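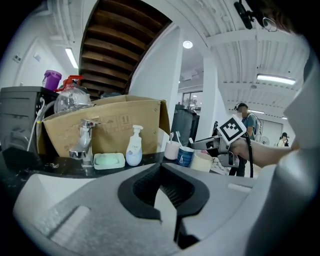 Vurnero Under-Sink Water Filter: Installation Guide
Section 3: Mounting the Head and Connecting the Cold Line

Posted in January by the Pandthorpe product support desk

Applies to the Ekar single-stage head and the Ekar two-stage head. For the Kermani countertop model, see the separate sheet.

3.1 Before you start

The filter connects to the cold supply only. Do not connect it to a hot line or to a line downstream of a mixing valve. The cartridge housing will deform under hot water and the warranty does not cover it.

Tools required: adjustable wrench, Phillips screwdriver, pencil, bucket, towel. Thread tape is not used on the push-fit ports.

3.2 Mounting the bracket

1. Empty the cabinet and wipe the side wall dry.
2. Hold the bracket against the wall with the arrow pointing up. Leave enough clearance below the head to drop the cartridge out. The long cartridge is 398 mm from cap to base.
3. Mark both screw holes.
4. Drive the screws until the heads stand 3 mm proud of the wall.
5. Hang the bracket and tighten the screws by hand.

CAUTION: Check screw length against panel thickness. Screws supplied with the two-stage head are longer and can break through a thin side panel.

3.3 Connecting the cold line

1. Close the cold shutoff valve under the sink.
2. Open the faucet on cold until flow stops. Leave it open.
3. Place the bucket under the valve and disconnect the cold supply hose.
4. Thread the inlet adapter onto the valve. Tighten by hand, then a quarter turn with the wrench.
5. Cut the tubing square. Mark it 25 mm from the end.
6. Push the tubing into the port marked IN until the mark meets the collar. Pull back lightly to confirm it is held.
7. Repeat for the port marked OUT and connect the other end to the faucet hose.

NOTE: If the tubing will not seat to the mark, remove it and recut. An angled cut is the usual cause of a slow drip.

3.4 First flush

1. Insert the cartridge and turn it right until it stops.
2. Open the shutoff valve slowly. Check each joint.
3. Run cold water until it is clear. Gray water at first is carbon dust.
4. Close the faucet, wait ten minutes, and check the joints again with a dry paper towel.
5. Reset the counter on the head. It is preset to 3000 liters and does not measure hot water use.

CAUTION: Do not leave the unit under pressure unattended until step 4 is complete.

Comments

undersink_again: 3.3 step 6, does the collar need to be pressed in while you push the tube? Mine won't hold.

Pandthorpe Support: No. The collar is pressed only for removal.

mapleduplex: The quarter turn was not enough on my old valve. Half a turn stopped the leak.

tk_rentals: Is the long cartridge OK in the single-stage head?

Related
Section 2: Unpacking and Parts Check
Section 4: Changing the Cartridge
Kermani Countertop Model: Quick Sheet
Low Flow After Installation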